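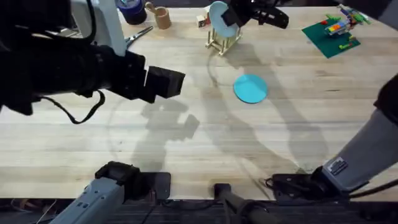 Slower than my dishwasher but a lot quieter, was one visitor's verdict at the Nelavine open day, and most of the people standing near the first table seemed to agree. Another wanted to know if it does glasses. Not yet, came the answer.

Nelavine opened its workshop on the Drakness road to the public on 18/02/2021, first time since moving in. Small groups, masks on, 12 people at a time, in by the side door and out through the loading bay. Staff said all the slots were gone two days after booking opened.

Main draw was the two-arm table. The job is simple to say: plates and a dish rack, and the arms have to get one into the other. A light blue plate was held upright in the little wooden rack by one gripper while the other arm hung over the middle of the table. Kids at the front got very quiet for this part. Parents filmed it.

The company says the pair has done 1,491 practice runs at this one task, most of them overnight. It would not say how many went wrong. "Plenty," was as far as a technician would go. Thin plates are the worst, she said – they slide in the fingers, and the slots in a dish rack don't leave much room to be off.

Why plates? Nelavine is after work in care homes and school kitchens, where somebody has to stack and put away hundreds of them after every meal. The firm has a trial agreed with Farooqui, the Dolstead caterer, set to start in April in one kitchen. Two arms to begin with, on a bench next to the regular sink line. Farooqui told the local paper no jobs go as part of it, staff will be moved to prep. Union reps have asked for that in writing and say they are still waiting.

The open day also had a talk on safety, which ran over, and a hands-on corner where visitors could steer a smaller arm with a pair of handles. Long line for that one. One boy got a bean bag into a cup on his first go and got a round of aplause, his dad took six tries.

Questions from the floor were mostly about money. Nelavine put the price of a full bench at "less than a delivery van" and left it there. Somebody asked about breakages in the trial and who pays. The firm does, up to a limit it did not give. Noise came up too, from people who live behind the building. The night runs will go on but the roller door stays shut after nine, the company said, and there is a phone number on the gate now for complaints.

Nelavine has 51 staff, most of them hired in Dolstead, and says it is looking for more people on the test side – no degree needed, shifts, training paid. Forms were on the table by the exit and had run out before the last group came thru. They can also be picked up at the front desk on weekday mornings.

A second open day is planned for after the kitchen trial is up and running. No date yet. Booking will be through the Nelavine site same as before, free, under-tens with an adult. Parking at Drakness is tight so the company is asking people to use the lot by the old rail depot and walk over.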